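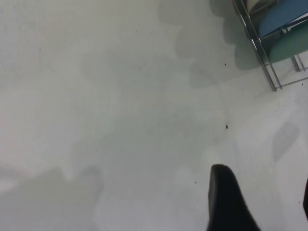

**How do you say no without stewing about it all week?**

**pons_porch**
My sister-in-law asked me to host again in June and I said yes before she'd even finished the sentence. I've been grumpy since Thursday. I'm 58, you'd think I'd have this down by now! I read that you should buy time with "let me check and get back to you," but then I just spend two days dreading the second conversation (and usually cave anyway). Anybody got something that works?

**zimine76**
The buying time thing is what fixed it for me. Put a deadline on it, though. I tell people "I'll text you by 8 tonight" and then I do. Texting a no is so much easier than saying one.

**Norkov**
Gotta disagree. A text to family comes off cold. My brother did that to me and I was sore for over 20 days. Just call her, say you can't this year, and stop talking. Don't stack up excuses, she'll only try to solve them.

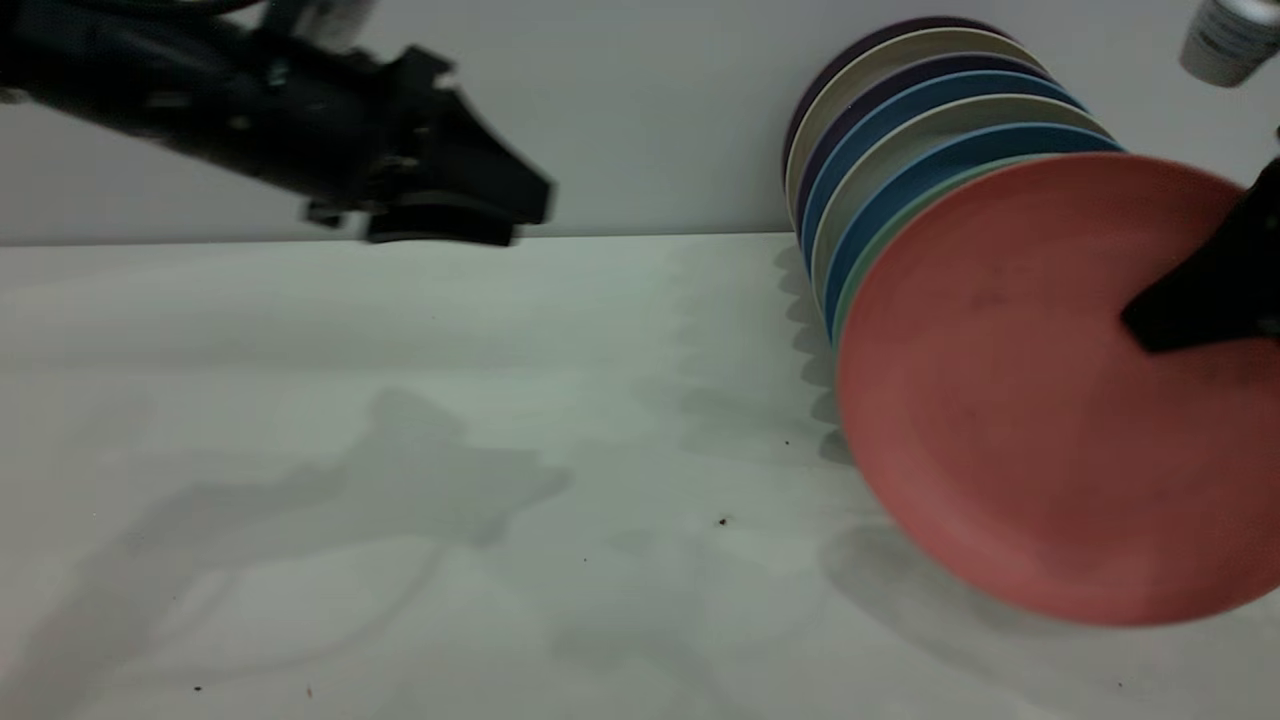

**pons_porch**
Stop talking, oh boy. That's the part I flunk. I fill the quiet every single time and end up offering to bake.

**zimine76**
@Norkov depends on the family. Mine would take a text over a phone call any day, and a call makes me fold in ten seconds.

**Norkov**
Fair enough. I still think she'd want to hear your voice.

**pons_porch**
OK, calling her after supper. If I come back having agreed to a potluck, be nice.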